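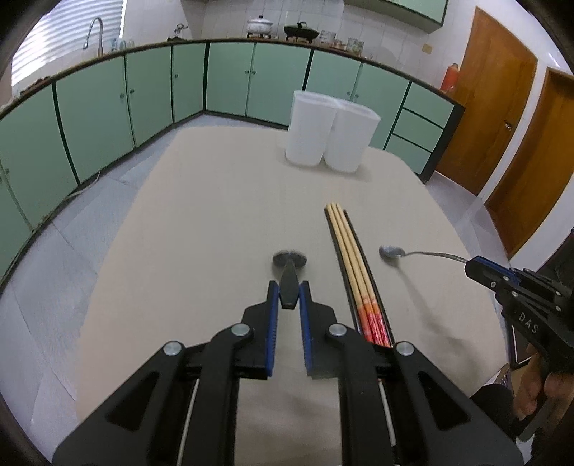 3.2 The table as a halfway place

I came into this part of the study thinking it would be about drawers. Drawers were in the title of the grant proposal, and drawers were what I asked people about in the first round of kitchen visits in Evville. I had a nice printed form for it (the Lindqvist sheet, introduced in Section 2) with a row for every drawer and a column for what was in it, what ought to be in it, and what had last been taken out. People filled it in patiently. Then they'd turn around and pick up a spoon from the table, and my form had no row for that!

So I added one. By the time we moved on to the Ukville kitchens, the table had its own sheet, and it had started to fill up faster than all the drawers put together. In the end we logged 300 utensils in 10 kitchens, and more than 100 of them were lying on a table when we first wrote them down. I want to spend this section on those, and mostly on how they lie there.

First, a word about words. When I say a utensil is "parked," I mean it's on the table with no meal going on and no one about to wash it. When I say it's "held," I mean there's something under it or around it, like a tray, a jar, a box, a folded towel. A utensil that's only on the cloth is "loose." Dagmar Kopecký, who coded the second half of the sheets, didn't like "loose" and wanted "free," but we'd already printed the forms, so loose it is.

What I noticed early on, and what the coding later backed up, is that held and loose follow the type of thing pretty closely. Chopsticks are nearly always held. I can understand this from my own kitchen, where a pair of chopsticks put down on anything with the slightest slope goes off on a trip. They also come in groups, and a group of thin sticks wants something to keep it together. Spoons are the opposite. People put a spoon down just about anywhere and seem to trust it to stay put, and given the shape of a spoon I think they're right to.

Figure 1 has a good pair of cases side by side. The chopsticks are in a bundle in a black tray, and next to them there's a metal spoon straight on the beige cloth, with its bowl toward the chopsticks and its long handle going away to the right. I coded the first as held and the second as loose, and so did Dagmar, with no argument, which I'm sorry to say was not our usual experience. The bundle is also a nice one for anybody interested in ends. The sticks are plain pale wood at one end and have red and orange patterned bands at the other, and they all lie with the bands the same way. We called a bundle like this "sorted," and a bundle with its ends mixed "unsorted," and we wrote down which it was before touching anything.

I got a little obsessed with sorted bundles. In the interviews I asked everyone whether they turned their chopsticks to match, and the answers were all over the place. Some people said of course they did, in the voice you'd use for being asked whether you close the front door. Others had never thought about it and then went and checked (I loved these interviews). One man in Ukville told me that the ends had to match in the tray and that it made no difference in the drawer, and when I asked him why, he said the drawer was closed. I've thought about that answer a lot. A tray on a table is storage that guests can see, and I suspect a good part of what we call tidiness on the table sheets is really about that.

Now for the far end of the table, which I ignored for much too long. On the early sheets I only wrote down what was within reach of the nearest chair. It was Dagmar who pointed out that containers tend to travel to the far end and stay there. The two white plastic ones in Figure 1 are a typical arrangement, squarish, rounded corners, standing side by side and touching. Touching matters for our coding. Two containers that touch got one entry as a group, and two with a gap got two entries, even if the gap was tiny. We tried a version with a minimum gap and a ruler, and gave it up after one afternoon in which we measured nothing else.

I'd like to say more about what far-end containers are for, but the sheets don't let me. We didn't open anything. That was a promise we'd made to the households, and I'd make it again, though it does mean that a whole class of objects sits in the data as a shape and a color. If I were starting over, I'd just ask people at the door and write down what they told me.

A fair question is whether the cloth changes things. My hunch was that a cloth makes people more willing to leave a utensil loose, because it feels cleaner and quieter than a bare tabletop. Several people said just that, and one woman in Evville gave me a small demonstration with a ladle and a bare table that I felt in my teeth. But five of our kitchens had cloths and five didn't, and the households with cloths were also the ones with bigger tables, so I can't pull the two apart. I'm leaving the hunch in here as a hunch.

Flat tools gave us the most trouble. A spatula, or anything else spatula-like with a head that rests flush on the surface, tends to look as though somebody set it down with great care, and I kept coding these as "placed" when I had no business knowing that. The small black one in Figure 1, with its round gray head flat on the table, went through three codes before we settled on plain loose. After that we dropped "placed" altogether and recoded the earlier sheets, a job that took up most of December.

Counters came in last. In nearly every kitchen the counter had its own population, and it was a different crowd from the table's: pots, jars, things with lids, things that stay out from one week to the next. In Figure 1 the dark counter behind the table has a patterned pot with a lid, a black pot on a stand and a pair of glass jars, while the thin handheld stuff is on the cloth. We saw that split again and again. Heavy and upright went to the counter, long and light went to the table, and when I asked people about it they mostly shrugged and said that was where there was room.

I don't think room is the whole story. The Distden diaries, where people wrote down each time they moved something from one surface to another, have long stretches in which a spoon goes from table to counter and back again with plenty of space on both. I'll get to those in Section 3.3, along with the one household that kept its diary on the back of a calendar and lost us a week.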